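A September open day at the Ornora blanket mill, Dalen

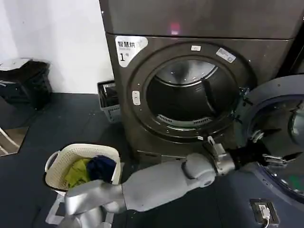
I have wanted to see a blanket made from start to finish ever since I was given an Ornora one for my old flat, the brown and cream check that half the people I know seem to own, and in September the mill at Dalen opened its doors and I finally got round the whole place. What I hadn't understood before I went is how much of blanket making is washing and drying! You imagine looms, and there are looms (I'm coming to the looms), but the water and the warm air matter just as much. At home, drying means a round door and a stainless steel drum, with a slotted grille low down at the front to catch the fluff, and if you put a wool blanket through that on a hot setting you'll get back something thick, small and rather hard. I know this from a green scarf. At the mill the cloth is never tumbled dry at all. It is stretched flat on hooks and carried slowly through a heated chamber the length of a bus, and it comes out the right width with its edges straight.

But I should begin with getting there. Dalen is at the top of the valley beyond Prornmont, and the bus from Prornmont takes the long way round by the reservoir. Do sit on the left if you can, as you get the water most of the way and then the mill chimney coming up over the trees. The stop is right by the gate. I was there well before ten and there was already a queue along the wall, mostly knitters judging by the jumpers, and a lovely old dog in a wool coat who I think had a better view of things than I did.

Tickets were 3 pounds on the gate and that covered everything apart from lunch. They send you round in groups, and ours was led by a weaver who had a very good loud voice, which you need in there. You get foam earplugs from a jar at the weaving shed door. Take them!

The tour starts in the wool store, and if I'd been allowed to stay in the wool store all morning I would have been happy. It is a long stone room with small windows and it smells of sheep, oil and something a bit like biscuits. The bales are stacked up to the beams. We were each handed a tuft from a fleece grown on the hills over Prornmont and another from a softer breed further south, and told to pull them slowly apart next to our ears. The hill wool crackles. The soft one makes hardly any noise. They use the hill wool for the warp because it is stronger, and the softer wool goes the other way, so that's the part you feel against your chin in bed.

Next came the carding room. The carding machine is a Skoltix, painted dark green, and it is a great long thing of rollers covered in fine wire teeth, all turning against one another at different speeds. The wool goes in at one end in lumps and comes off the other as a web so thin you can see your hand through it. Everybody in our group went quiet at that bit. The man minding it let us touch the web where it came off the last roller and it felt like touching breath on a cold day, if that makes any sense. Then it is split into soft ropes and wound up ready for spinning. The wire has to be sharpened by hand with a sort of long stone, and it's a job people there either love or will do anything to get out of.

The spinning frame runs on a carriage that rolls out across the floor and back again, drawing and twisting the yarn as it goes, and then winding it on as it comes home. There is a painted line you have to stand behind. I could have watched it for an hour. When a thread breaks, the spinner walks in alongside the moving carriage, joins it with one roll of the fingers and walks out again without seeming to hurry. A boy next to me asked how long it took to learn to do that, and she said she'd let him know.

And then the looms! You feel them through your shoes before you're in the room. There are old ones and newer ones side by side, and the newer ones are much faster, but our guide was plainly fond of the old ones and so was I. One had the brown and cream check on it. My blanket! I took far too many photos and every one of them is a blur. On the next loom was a pattern I hadn't seen before, a grey herringbone with a thin line of mustard, which is coming out for the winter. It takes 61 picks of yarn to make one repeat of the herringbone, and there's a mender at the end of the shed who can find a single wrong one by running her palm over the cloth on a sloping table with her eyes on the window. She showed us a fault and I still couldn't see it with her finger on it.

The cloth that comes off the loom is a surprise, as it's thin and scratchy and slightly greasy, nothing like a blanket. So off it goes to be washed and milled, and that is where it all changes. Milling is shrinking done on purpose. The cloth goes round and round in warm soapy water, squeezed between rollers, and somebody stops the machine again and again to measure it with a brass rule. The water comes off the hill behind the mill and is very soft, so they use hardly any soap. There was a sample board with the same cloth at 3 stages, before milling, halfway and done, and you were encouraged to feel them all. The halfway one was my favourite. I asked if they ever sold it like that and they don't, sadly.

After the drying chamber it gets brushed to raise the surface, and they still do part of this with teasels, real dried teasel heads set in iron racks on a drum. The wire brushes are quicker, but a teasel will snap before it tears the wool, so the best cloth still has a pass under the teasels. They grow some of their own in a bed by the car park. Then it's cut, whipped round the edges and given its label, sewn on by hand in the room with the best light in the building.

Lunch was in the old dye house, soup and cheese scones, and a plum cake that had gone by the time I went back for it. The dye house itself isn't in use any more (the yarn is dyed down in Prornmont now), but they have left the vats and the stained floor, and there's a shelf of recipe books behind glass, open at pages with little snips of wool glued beside the handwriting. The reds have hardly faded.

The afternoon was looser. You could have a go at hand carding, which I was bad at, or try a small table loom, which I was slightly less bad at, and I came home with a bookmark that gets wider towards one end. There was also a talk about looking after wool, and I wrote most of it down. Air your blankets outdoors on a damp, breezy day. Wash them rarely, in cool water, with no rubbing, then roll them in a towel and dry them flat over something that lets the air through. Moths like dirt and dark corners, so shake everything out in spring. Keep wool out of the tumble dryer unless the label says otherwise, and I may have looked at my feet during that part.

The seconds shop was open till four. Most of the blankets had faults I could not find, and they put a little loop of red thread where the fault is so you know what you're paying less for. I bought 2 cushion covers and a bag of loom ends, which are the knotted bits left over when a warp is finished, and I'm going to stuff a draught excluder with them.

A few practical things if you're thinking of going. The floors are uneven and oily in the carding room, so wear flat shoes. There's a lift to the weaving shed but not to the wool store, though they will bring fleeces down to you if you ask at the gate. The last bus back to Prornmont fills up, and it leaves from the other side of the road, opposite the chapel. Under-twelves get in free. They don't take cards in the shop, and the nearest cash machine is back down the valley, so bring more money than you mean to spend. I wish I'd had enough left for the herringbone.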